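Two Years of the Lostham Counter

İlker Erdem would like it known that he did not want to be in the newsletter. He agreed to forty minutes on a bench outside the Lostham county offices, provided I bought my own coffee, and he charged me full price for it.

Most of you know İlker from our evening group, where he sits by the door and corrects people's math. Before he lost most of his sight he drove a bread truck for the Avcı bakery, and for a long stretch afterward, by his own account, he was a full-time listener of daytime radio. His rehab counselor, Bülent Eren, brought up the vending program three times. The first time İlker said no. The second time he said he was moving out of state, a lie. The third time he asked what it paid.

What it pays depends on how many people in the building get hungry. The county offices hold 204 employees when everyone shows up, and İlker wrote his whole business plan around that number. Then the records department moved eight of them across town in his first month, and he still brings up those eight as though they left in the night with the silverware. "I planned for 204, I got 196," he said. "That's eight breakfasts." 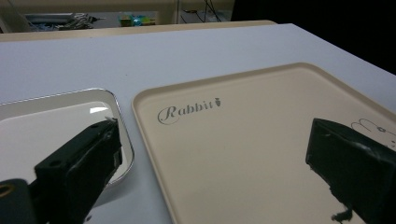
The training took most of a year. He learned inventory, food safety, payroll and a talking cash register that he describes as the rudest coworker he has ever had. The register reads each item aloud, including to the line behind you, so anyone buying a second honey bun does it in public. Sales of honey buns dipped. He turned the volume down and they recovered.

Paper money was the part I'd wondered about. He has a bill reader that speaks the denomination into an earpiece, and he folds each kind a different way once he knows what it is. People do sometimes hand him a one and call it a twenty. He says it has happened twice and both were lawyers.

Bülent still comes by at lunch, partly as a counselor and partly for the egg salad. He told me the hardest thing about placing someone in a food business is the landlord. Lostham took eleven meetings to agree to a sink. The county's first offer was a hallway next to the boiler, with what they called "character." İlker went to see it, stood there until his shirt stuck to him, and asked whether character came with an outlet. The counter is now in the main lobby, to the left of the elevators, and it has a sink.

He also runs the machines on the second floor, all made by Alska and all, he says, with the temperament of goats. The coffee machine takes exact change on some mornings and refuses it on others. He keeps 200 paper cups in reserve under the counter for days when it gives up and everyone comes downstairs. He can tell which machine has jammed by the sound of the person hitting it.

I asked if he had advice for members thinking about the program. He thought it over while somebody bought gum.

"Learn to do your own books," he said. "And don't let them give you the hallway."

He'd also like a second person behind the counter by July. The job is mornings, with some lifting, and you would be working with İlker, so consider that as well. Low-vision applicants get first look. Talk to Bülent, who will be nicer about it.

The counter opens at 6:30 a.m. and closes when the soup is gone. If you are in the building for a property tax matter, you will want the soup. 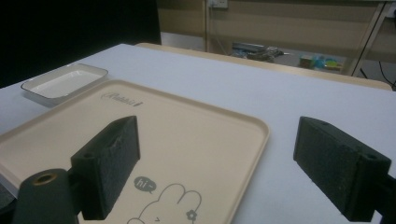 Rides to the Spring Supper

The Plarer van is back from the shop and will do two pickups, the first at 4:15 p.m. from the library side door and the second at 4:50 from the bus shelter on Mill Street. Please be at the curb a few minutes early. The driver has asked me to say that he can wait, but that he would prefer to complain about it. Guide dogs ride free, and so does everyone else.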